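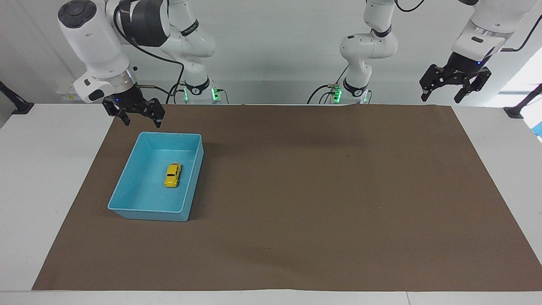 Nostden, 2020-02-18

Questions people ask us about the Keane two-arm bench

We get a lot of letters and calls about the Keane, many of them from people who have never had a robot on the premises before, so we have gathered up the ones that come round most often and answered them as plainly as we can. If yours isn't among them, do write to Gifty Bawa at the Zosska office, who enjoys a good question and will get back to you even if it takes her a day or two to find the answer.

What do I get when I hire a Keane bench?

Two arms, each with its own two-finger gripper, the cables, the table clamps and the Felley software that runs the lot, along with a roll of brown paper for the worktop. We bring it all in the van, set it up with you and stay until you have had a proper go yourself. Most people are moving things about before lunch on the first day, and we are always rather pleased when that happens!

Why brown paper?

We are asked this more than you might think! It is cheap, it doesn't shine, and small objects show up well against it, especially bright ones like our yellow toy car. It does pick up creases and little specks after a while, and these don't matter much. Change the sheet when it starts to curl at the corners, or when it bothers you.

Is the toy car part of the kit?

Yes, and you are welcome to keep it. The car and the blue tray are what we use for the first lesson, which is simply moving the one in and out of the other. It sounds like child's play, but a little car has a curved roof and a tray has sides to get over, and between them they teach you a good deal about where to bring the fingers down. Signe Sjögren, who wrote the lesson, tried it with building bricks to begin with and found that people got bored.

Do I need both arms to be working at once?

Not at all. Plenty of our customers do everything with one arm for the first few weeks and leave the other parked up out of the way with its gripper open. When you are ready for the two to share a job, the second lesson book takes you through it gently, starting with passing something light from side to side.

Will it fit on my own table?

Very likely, if the table is sturdy and stands level. We ask for a clear wall or a bit of free space behind it. Please don't offer us a folding table. We have tried, and the wobble finds its way into everything. 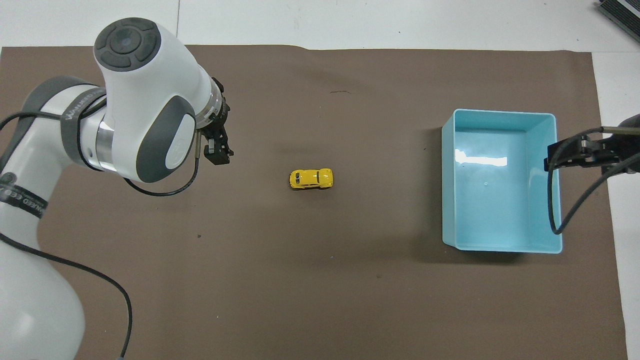 Hire, prices and looking after it

How much does it cost?

Hire is £105 a day, with a minimum of 3 days, and delivery is included if you are within easy reach of Nostden. If you are further off, ring us first and we will work out something fair. Should you decide to buy the training pack afterwards (£2,018, with all the lesson books and a year of help by telephone), we take the cost of your first hire off the bill.

How long does setting up take?

About 15 minutes for the clamps and cables once the table is clear, and then rather longer for the tea, the safety talk and the first lesson. Please set aside a whole morning for us, and have everyone who will be using the bench there from the start if you possibly can.

What should I do with the cables?

Leave them a generous loop. New users like to tidy them up tight with tape, and we do understand the urge, but an arm needs slack to turn its wrist. Have a look before each session to see that nothing is lying where the gripper will be coming down.

Can I use my own objects?

Please do, that's what it is for. Begin with things that are light, dry and not precious to you. Anything wider than the open fingers is no good, and soft bags are harder than they look, so leave those until October if you are only just starting.

How do I book?

Write to Gifty with your dates, your address and a rough idea of what you would like to pick up. A photo of the table is a great help too.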